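[bench-arms] Re: gripper went quiet while holding (long, sorry)

From: Zarmeena Ghauri
To: bench-arms list

Hello everyone, and thank you for being so patient with me. I promised a proper write-up when I first grumbled about this in December, and then the holidays happened, and then the rest of the winter happened. Normunds has very kindly nudged me, so let me start with his note and work outward from there.

Normunds Kazlauskienė wrote:

> Hi Zarmeena, hi all,
>
> Did you ever get to the bottom of the right gripper dropping off the bus? We are seeing
> what sounds like the same thing on our Droltska cell. The gripper stops answering in the
> middle of a job, the arm it is bolted to carries on happily, and the gripper keeps whatever
> grip it had. With rigid parts we hardly noticed. With anything soft that both arms are
> holding, it gets ugly, because the other arm has no idea and keeps pulling.
>
> My questions, in the order they bother me:
>
> 1. Is it electrical or is it software?
> 2. Does your stop button actually let go of the part?
> 3. What did you change that helped?
>
> We have swapped the gripper once already and I would rather not spend the money again.
>
> Normunds

Dear Normunds, please don't buy another gripper yet! I'm fairly sure ours was never the gripper at all, and I say that as someone who had one in a box on my desk ready to send back to Mollden with a very stiff letter.

For those who weren't around for the first thread, our job on this cell is packing soft bags. The arms open a plastic carrier bag between them, one gripper on each side of the mouth, and then one arm keeps hold of its rim while the other goes to the basket for fruit. It is a fussy job, and we love it dearly, because almost every bad habit a two-armed setup can have will come out if you ask it to handle thin plastic. You can get away with a lot on a wooden block. A bag held from both sides is the moment where the two arms are really joined together, and it's where our trouble always turned up.

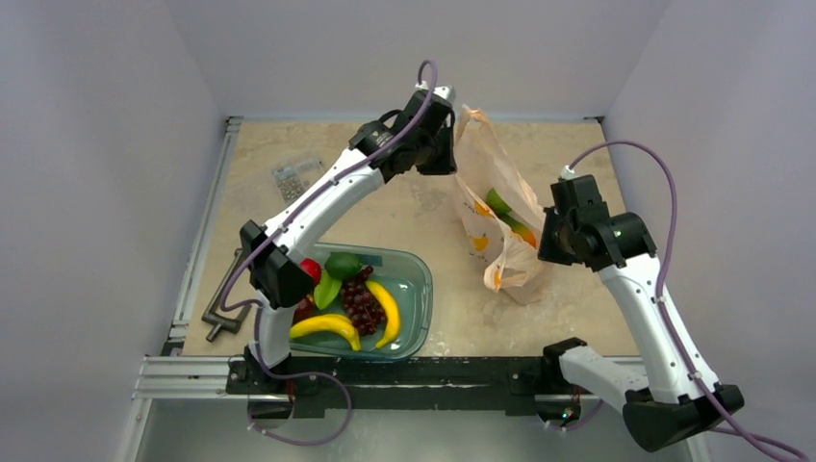
1. Electrical or software?

Both, I'm afraid, and that's why it took me so long. The first half was plain wiring. The right gripper was losing its data line for a moment at a time, and it only did it when the wrist was rolled well over with the forearm pulled back. Sit the arm in its home pose and wiggle the connector and you'd get a perfect line all afternoon. I know because I spent an afternoon doing it, with a cup of tea in the other hand, feeling more and more foolish.

The second half was the software, and this is the part I'd like people to go and check on their own machines. When the gripper stopped answering, our driver did what I had told it to do a long time ago, which was to repeat the last good reading until a fresh one came in. That seemed so sensible when I wrote it! It smoothed over little hiccups and stopped the log filling up with complaints. But it meant that everything upstream believed the gripper was fine. The longest gap I found in the logs was 230 milliseconds, and for all of that time the planner was being told a position that was simply old.

You wouldn't think it would matter much. When both arms are pulling on the same bag, it does. We had two bad tears, and in the second one the bag let go all at once and the left arm jumped back toward the wall hard enough to trip its own collision limit. Nothing was broken and no one was hurt. Lorna Shearer was standing at the bench with me, though, and neither of us had a hand on the stop, and we both went a bit quiet.

2. Does the stop button let go?

On ours it did not, and I had been telling people that it did. I'm embarrassed about that one.

What the stop did was cut motion on both arms. The arms held where they were and the grippers held whatever they had. For a part that would fall on somebody's foot, that may be just what you want. For a part that a person might be tangled up with, like a bag handle or a strap or a sleeve, it is the wrong answer entirely, and I don't think one button can be right for both. Our cell now has a separate release, on its own switch, that opens both grippers slowly and needs no word from the planner. It works with the data line dead. We tested it by unplugging the line, and I would beg you to do the same, since my first version passed every test I gave it until I pulled the plug.

Please do the testing with something soft in the grippers and your fingers somewhere else.

3. What we changed

The cable first. We'd given the right gripper a good generous arch of purple cable, up high over the top of it and then away down the side of the arm. It looked tidy and it never snagged on anything, so I was quite proud of it. What I hadn't thought about was that all the weight and swing of that arch ends up at one little connector. On the left arm we'd put small white clips along the run, and the left one has never given us a moment's trouble. I walked past the pair of them every day and didn't put it together.

The Drostetti connectors themselves are perfectly good, by the way. I had one under the magnifier, and the pins were fine and the housing was fine. The crimp behind one pin had worked loose, just enough to open up when the cable was tugged from the side. If you are going to check yours, check it in the pose where it fails, with the power off and somebody steadying the arm, and move the cable in the direction the arm would move it. Pulling it straight back tells you nothing useful.

So the repair was a new crimp, a clamp close behind the connector so that the first bit of cable can't flex, and then a loop with enough slack for the full roll of the wrist. That's the whole of it. The parts came out of the drawer. 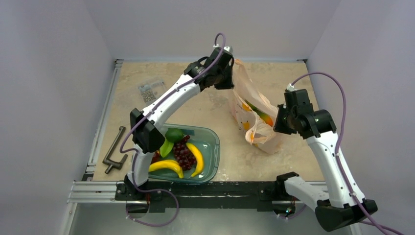 Boglárka Deák asked on Saturday whether a clamp that close to the connector just moves the bending to the clamp, and whether we'd be back in the same place by summer. She has seen cables go at the clamp edge on the Salehi line, where the wrists turn over far more often than ours do, and she would sooner see a sprung guide than anything that grips the jacket hard.

I think she's right to worry. We wrapped the cable before clamping it and we left the clamp a little loose, and I've put a mark on the jacket so that I can see if it starts to creep. So far it hasn't. We have run up to 2,000 openings since the repair without a dropout, but I'd want a good deal more than that before I argued with anyone who has a production line. If you go the sprung guide way, Boglárka, please tell us which one you picked and where you anchored it.

4. The driver

Stale readings now carry their age with them, and the planner is allowed to look at it. Under a short limit it carries on. Past that limit, both arms stop pulling against each other, which means each one eases toward the other a little before it halts. That easing was Kirsty Haldane's idea and I like it very much. A dead stop with a stretched bag between the arms leaves you with a stretched bag, and then whoever comes along to clear it gets a surprise. Easing off first takes the strain out.

Do put a cap on how far it can ease. Ours had no cap for the length of one morning and the wrists got far too friendly.

5. Checking the grip

Normunds, you didn't ask about this, but you will once the cable is sorted, so let me save you a week.

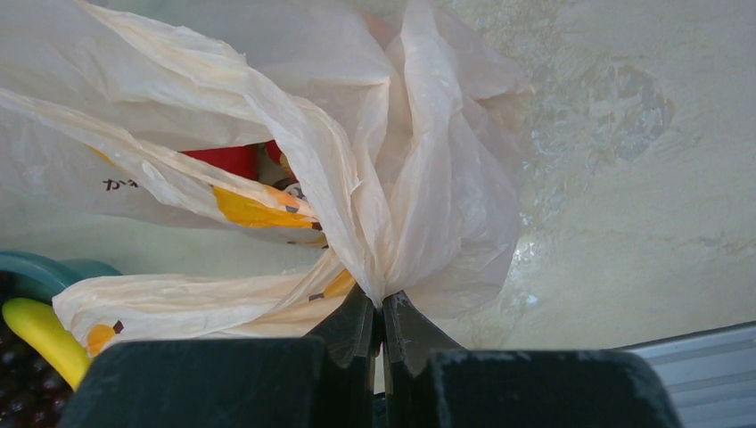
I had hoped to catch the dropout from the other side, by having the driver compare what the gripper last said with what it ought to be feeling. If the fingers claim to be holding something, they should be open by the thickness of the something. It is a lovely check for a banana. For a carrier bag it is close to useless, and I should have seen it coming: gather a whole fan of creases down to a point and put it between the fingertips, and the tips still nearly meet, with only a thin gap up the middle. By position alone that is next door to an empty grip, and I couldn't find a threshold that told them apart reliably. Motor current did better, though it drifts as the gripper warms up, so I take a fresh zero at the start of each run. Used together with the age of the reading it's good enough to trust for a bag. I would not trust either one by itself.

What I haven't solved

The gripper still holds its last grip if it loses power altogether, as opposed to losing its data line. The fingers don't spring open and can't easily be pushed open by hand. For now we keep blunt scissors on a hook by the switch, and everybody who uses the cell gets shown the hook before they get shown anything else. If it's a bag, you cut the bag. I'd love to hear from anyone who has fitted a mechanical release to one of these, and especially whether it added so much weight at the wrist that you had to retune.

Kirsty has also asked me to pass on that the old version of the driver is still what you get if you install from the shared folder, and it repeats stale readings without a word, just as ours did. I'll replace it once Lorna has read through my changes. Until then, please look for the line that keeps the last value and take it out, and expect your log to get noisy. Mine did, and half of the noise was real.

Normunds, if you can tell me what pose your arm is in when yours drops out, I'd be so glad to compare. If it's forearm back and wrist rolled over, go and look at that crimp.

With warm wishes from a rather chilly workshop,
Zarmeena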